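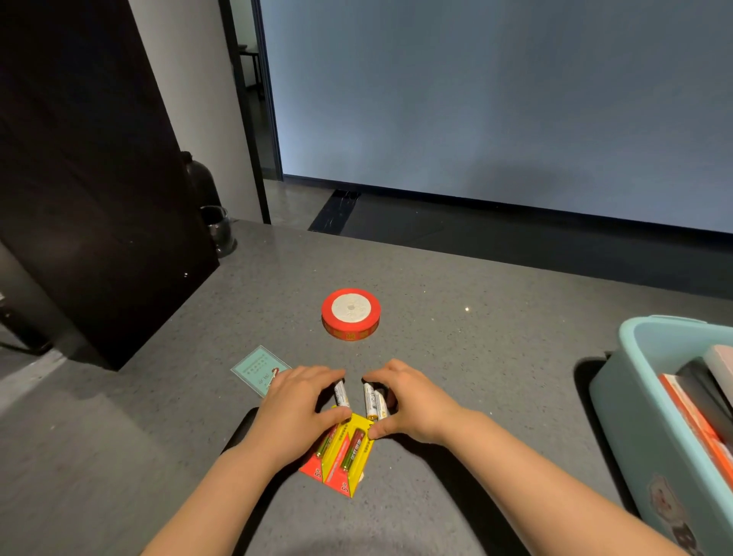
Malachy Lenihan wrote to us last week to say that a council member who owns stock in a company has no business voting on that company's contract, and that selling the stock afterward doesn't change how the vote went. Several other readers said much the same, some of them less politely, so I took the letters with me when I went to see Xiuying Guo at her home in Ollilside.

She read every one of them at the kitchen table, with her glasses pushed up on her forehead and the paper held close to her nose, and she took her time over it. "Mr. Lenihan is right about the first part," she said when she had finished. "I wish I'd had his letter before the vote. I'd have stayed out of the room."

For anyone who has been lucky enough to miss all this, the vote was the one that gave Trarnetti the job of replacing the water mains on the north side of town. Guo voted yes. At the time she held 552 shares in Trarnetti, which she had inherited from an aunt and listed on her yearly disclosure form, on the second to last page of a packet that runs to 43 pages. She has since sold them all. The town attorney told her the holding fell under the limit in the local ethics code, which lets members vote if they own less than 2 percent of a company, and she took that as her answer.

"I asked if it was allowed," she said. "I should have asked what it would look like to somebody on Mill Street whose bill is going up. Those are different questions and I only asked the easy one."

I wondered whether she thought the limit itself was the trouble, and she laughed and said how long did I have. The rule was written, as she understands it, with small family businesses in mind, the hardware store and the fuel dealer and so on, where a tiny share really is a tiny share. With a big company, you could own a good deal of stock and never come close. She would like to see a dollar limit put in, and she'd like members to have to say out loud at the meeting what they own before anybody votes, even when it's under the line.

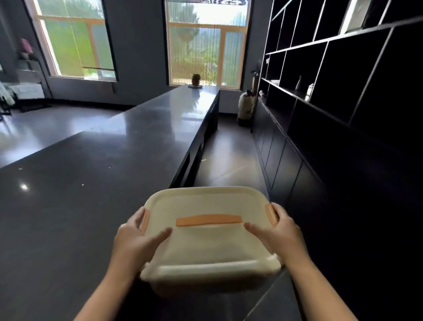

A lidded food container with orange locking tabs.

Not everyone on the council is with her. Daithí Cronin, who voted against the contract for reasons to do with the price, told me over the phone that he is all for saying it out loud but worries about a dollar limit. "We have a hard enough time getting people to run," he said. "If you tell a retired teacher she has to go through her pension fund line by line, she'll stay home, and I wouldn't blame her." Guo had heard this from him before, more than once I gathered, and she thinks it can be handled by leaving out pension and mutual funds altogether.

There's also the matter of timing. Members now get 60 days to report a sale, so the public could in theory find out two months after the fact. Guo reported hers the following morning. "I walked it over to the clerk myself," she said. "I didn't want it sitting in my purse."

Did she make money on the sale? She did, a little, and she was quite open about it, though she'd rather not have the figure in print until the form is posted. She has asked that the contract be brought back for a new vote without her. The mayor's office hasn't set a date. Trarnetti didn't return my calls.

Before I left I asked if she had thought of stepping down. She was quiet for a bit and straightened the letters into a pile. "My husband asked me that too," she said. "I told him I'd see this rule through first, and then people can decide about me in the ordinary way." She asked if she could keep Mr. Lenihan's letter, as she wanted to write back to him, and I said I didn't think he would mind.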